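Week 4 – Teaching by hand
Notes: Janelle Evangelista

Last week we drove the arm by remote control, and you all felt how slow that gets once the fingers need to close on something small. Today we skip the arm! You hold a gripper in each hand, do the task yourself, and the recording becomes the lesson. I love this method – your own sense of timing goes straight into the data.

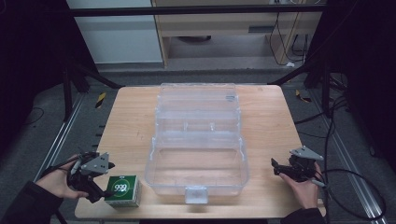
Both hands at the table, with the organizer and the green box.

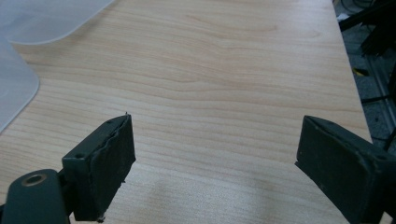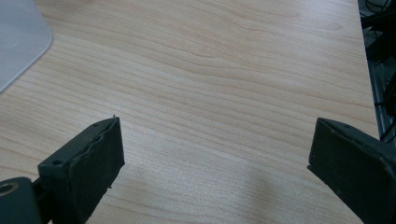

Work in pairs and record 15 demonstrations each. Keep your wrists relaxed, go at a steady pace, and vary your starting position a little every time. If you fumble, keep going and fix it. Recoveries are gold for training! Log each run on the Wandov sheet before you swap.

Reading for next week: Harms and Moodley, section 2.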